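In defense of the produce bag

My sister-in-law thinks I overpack my fruit. She may have a point. I come home from the market, dump everything on the counter, and the next half hour goes to sorting: lemons over here, nuts over there, the soft stuff somewhere it won't get squashed. I love that half hour! I'd give up dessert before I'd give it up.

But I have an opinion, and it isn't a popular one in my house. I think the fruit bowl is overrated. Everybody owns one, usually a wedding present, usually too deep, and whatever lands on the bottom stays there until it grows fur. I kept a big ceramic one for 20 years and I bet I threw out a pear a month because of it. Then one March the thing cracked, and I bought a cheap plastic basket at the hardware store in Poltham to tide me over. I never went back.

A basket is shallow, so you see what you've got. It has corners, so things stay put. You can rinse it in the sink with the fruit still in it (try that with Grandma's china). And it fits on the pantry shelf with no wrestling, which matters a lot when your pantry is the size of mine.

The bag is where I lose people. I like a clear one with a drawstring for anything that's on its own schedule. A kiwi that needs a couple more days, a lone potato left over from Sunday's stew, that kind of thing. It gets its own bag and I don't forget about it, because I can see it. Yellow fruit goes in the basket with the nuts, small round brown customer goes in the bag, everybody's happy. 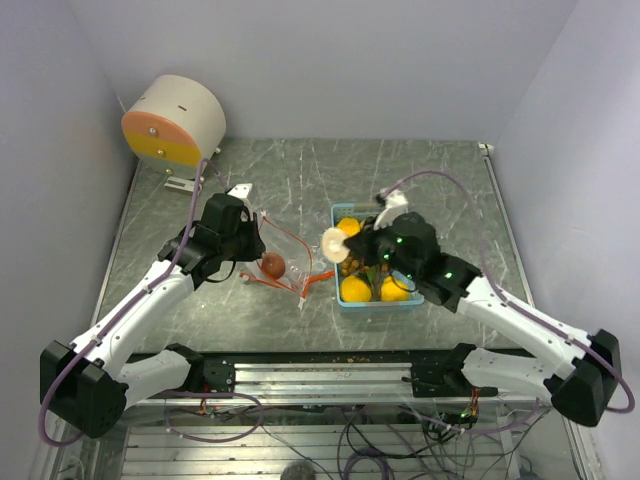 Leokadia Rutkowska wrote to me after I mentioned all this in my last column, and she was not having it. Plastic makes fruit sweat, she said, and a potato belongs in a paper sack in the dark, and anyway why would anyone keep nuts next to lemons when the nuts go soft? She has kept hers in a tin for 47 years and sees no reason to stop.

Okay, she got me on the potato. I've moved mine to the cupboard under the stairs. On the nuts I'm holding firm, though, and here's why: a tin has a lid, and in my house anything with a lid gets forgotten until Christmas. Put the nuts out beside the lemons and my kids eat them by the handful on the way through the kitchen. They don't have time to go soft.

As for the sweating, I leave the drawstring loose and the top open. So far the kiwis haven't complained, and there's one in there now that should be ready by breakfast.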